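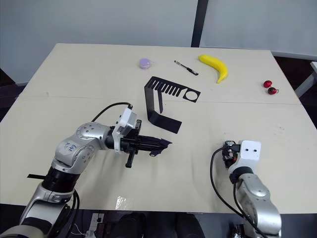 We have been meaning to compare the two controllers properly since last October, when the Vlachopoulos box came in and went straight onto a shelf next to the Pletau we had been using for everything. Both of them will run a pair of arms, both of them will take the same grippers, and the people who wrote to us after the last page mostly wanted to know which one we would keep if we could only keep one. So this is a small gallery with a lot of talking in it (sorry, that is how we write here at Virkdale) and it is about one job, which is getting a slotted black bracket held by one gripper and then met by the other. The start of a try looks like this one, with the left fingertips stopped just short of the lower end of the bracket and the right gripper hanging back nearer the front edge. That little stop is where the two controllers first part company, and you would be surprised how many cups of coffee went into it.

Home Bench notes Galleries Parts we like Contact

By the Virkdale bench
Shared 13 times 2 comments

A few words on the setup before going on, for those who like to know. The arms stayed the same throughout, and so did the grippers and the fingers. We swapped the controller and nothing else, and we reloaded the same taught positions each time from a file we keep on the Trusmont laptop. Trusmont is our name for the whole bench, by the way, left over from an old project, and it has stuck to the laptop and the toolbox and even the kettle. The Pletau sends its commands at whatever rate you ask for, up to a limit we have never reached. The Vlachopoulos wants to be told once, at startup, and then it would rather not discuss it again. We set both to 1,000 updates a second for the first round, and then for the second round we brought them down to 700, which is where the Pletau has always been happiest on our bench.

The approach is the part I enjoy watching the most. With the Pletau, the arm comes in quickly and slows down late, a bit like somebody parking who has parked in that same spot for years. It is lovely when the bracket is exactly where you left it. When the bracket has been nudged, even by the width of a fingertip, the late slowing means you find out about it late too. The Vlachopoulos starts slowing much sooner and creeps the last stretch, and at first we all thought something was wrong with it. We had the manual open and everything! But the creeping is on purpose, there is a setting for it called "soft arrival," and after a while I came to like having the time to look.

One thing that doesn't get much space in the manuals is how the bracket wants to be picked up. It is an awkward shape, with a long slotted part going one way and a flat part going the other, and wherever you take hold of it the rest tries to swing. Gripping it high was our first idea and it was a poor one. Low down is much kinder, down toward the foot, even though the fingers then have to come in close to the table and you need to trust your height setting. I did not trust mine the first morning and spent a good while raising and lowering things by tiny amounts.
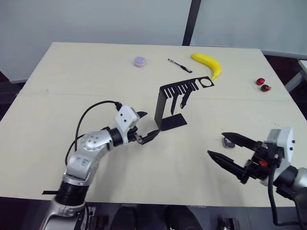 Page last changed: 7/16/23

The left gripper has gone in low here, at the bottom edge of the bracket, with the right one still wide open on its own side. We park the right arm with its fingers open for this job, on both controllers, and bring it in only when we are ready for it.

Closing the fingers is where I expected the biggest difference and found the smallest. You give either controller a width and a force, and either one closes to the width or stops at the force, whichever comes first. The Pletau reports back the width it reached as a plain number on the main page, in big friendly digits. The Vlachopoulos reports it too, but you have to open the log, and the log scrolls. I like the log for going back over things in the evening and I dislike it very much while standing at the table with one hand near the stop button. If the Vlachopoulos folks ever read small pages like ours, please put that number on the front!

Force settings took us longer. The Pletau uses a dial from low to high with no units on it, and the Vlachopoulos lets you type in a value, so matching the two meant squeezing a kitchen scale on one controller, writing the reading down, and then squeezing it again on the other until the readings agreed. It was an afternoon of work and a slightly silly one, but I would do it again before any comparison. Two grippers squeezing at different strengths will behave differently no matter what is telling them to do it, and you could easily end up praising a controller for having the firmer dial.

Then there are the cables, which I promised myself I would only mention once. Each gripper has its own black cable, and each cable has to have enough slack for the reach and not so much that it drags. On the right side ours lies in a generous loop, and a generous loop is fine until the arm turns its wrist the long way around. The Pletau picks the short way around nearly every time. The Vlachopoulos picks whichever way its planner fancies unless you limit the wrist joint yourself, so we limited it. It is two lines in the settings file and I would call it the first thing to do after you plug the unit in - before you teach it a single position.

The meeting in the middle is the real test for both. The left gripper keeps its hold while the right comes in from the other side, and the two sets of fingertips end up so near one another that there is hardly any room for either arm to be wrong. Each controller has some kind of guard against the arms bumping. On the Pletau it is a zone you draw, a simple box around each arm, and if the boxes touch then everything stops. The boxes are rather fat. For a job like this one you end up making them thinner and thinner until you wonder why you drew them.
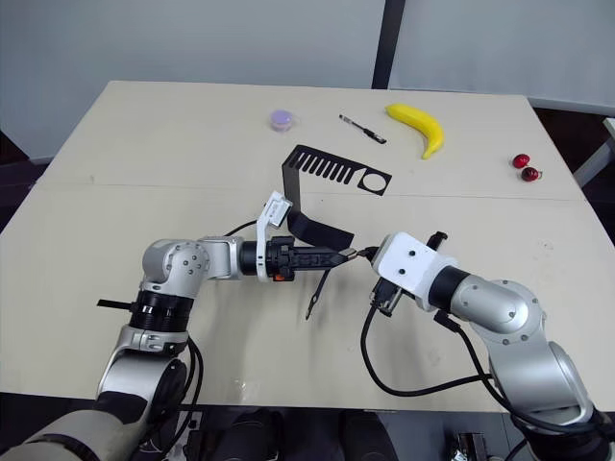 The Vlachopoulos guard works from the shape of the arms themselves and lets them come much closer before it complains. It took longer to set up, and you have to tell it about your grippers, brackets and camera mounts or it will think the wrist ends sooner than it does. We forgot the mounts on the first go. Once those were in, though, we could leave the guard switched on for the whole job, start to finish, and that alone moved it up quite a bit in my opinion.

We gave each of them 13 tries at each of the two rates. I am not going to put up a table, partly as the tries were not all equally fair (somebody leaned on the bench during one of them, and it was me) and partly as a table makes a weekend's tinkering look more official than it was. In plain words, the Pletau was quicker on nearly every try and had the more dramatic misses. The Vlachopoulos was slower and its misses were dull ones, the sort where it stops, says so, and waits for you to come over. Lowering the rate to 700 made the Pletau calmer on the approach and made no difference to the Vlachopoulos that any of us could see or hear.

As for which one we would keep, I have changed my mind since the first version of this page, where I said the Pletau and said it pretty firmly. For one arm working by itself I still would. It is pleasant to use, it starts up quickly, and the front page shows you what you want to see. For two arms with their fingertips this close together I would now take the Vlachopoulos, wrist limits and scrolling log and all, and I would leave soft arrival turned on.

A couple of you asked for the settings files. They are under Bench notes, one for each controller, with the force values we matched on the scale written in at the top. Please check the heights against your own table before you run anything, and start slow. Next we want to try the same bracket with softer fingertips, on the Vlachopoulos first, and the pictures from that will go up on their own page.

2 comments Share Print Back to Galleries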